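Por que a tampa de rosca não escapa?

Você já tentou abrir um pote de geleia e ficou com a mão vermelha de tanta força? Pois dentro daquela tampa teimosa mora uma ideia muito antiga: a rosca! Imagine uma ladeira bem comprida, dessas de subir devagarinho, e agora imagine que alguém a enrolou em volta de um cano, como uma fita. A rosca é isso, uma ladeira enrolada. Quando você gira a tampa, ela vai descendo a ladeira, voltinha por voltinha, até ficar bem apertada no gargalo.
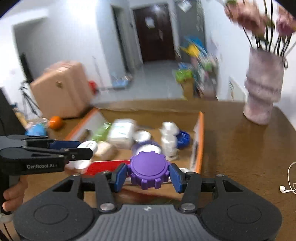 Uma tampa de rosca roxa, com dentinhos em toda a borda.

E os dentinhos, para que servem? Para os dedos não escorregarem! Passe o dedo numa tampa lisinha e depois numa cheia de dentes, e sinta a diferença (com a mão ensaboada, então, nem se fala).

Quer fazer uma ladeira enrolada em casa? Corte um triângulo de papel com 30 centímetros de comprimento e 6 de altura, pinte a beirada inclinada com uma cor bem forte e enrole tudo num lápis, começando pelo lado mais alto. A linha colorida vai dar voltas e mais voltas, igualzinha a um parafuso!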